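Chapter 9
What Is a Thing Worth?

Most books on money begin with a story about barter. A farmer has eggs, a cobbler has shoes, and after some awkward trading someone invents coins. It's a tidy story. We doubt it, and by the end of this chapter you may too. 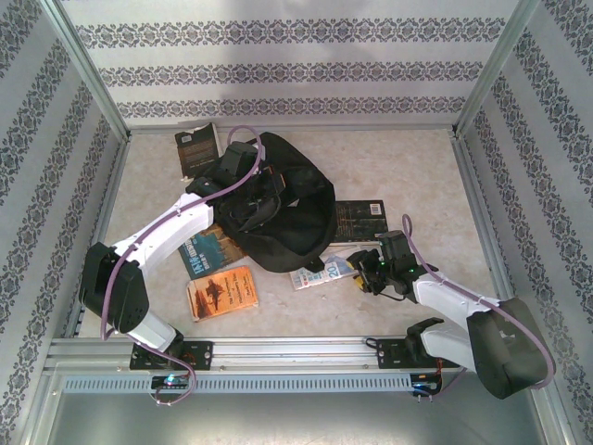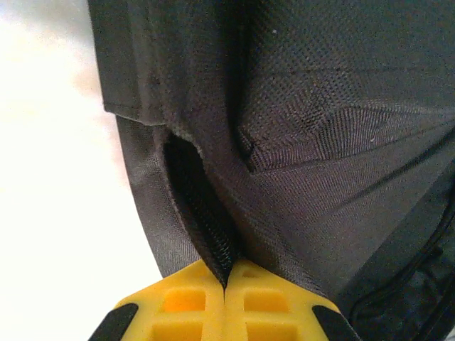 Paperbacks, a banknote and a black bag; the bag's weave up close.

Price is the usual answer to the question in our title - but whose price? Meriem Belhaj asked 29 shoppers in Maldonado to value the same used paperback. Their answers didn't agree, and several people changed theirs when asked again on Monday. Economists call the average of such guesses "market value." Keep that phrase at arm's length until Section 9.2, where we look at how the average was taken.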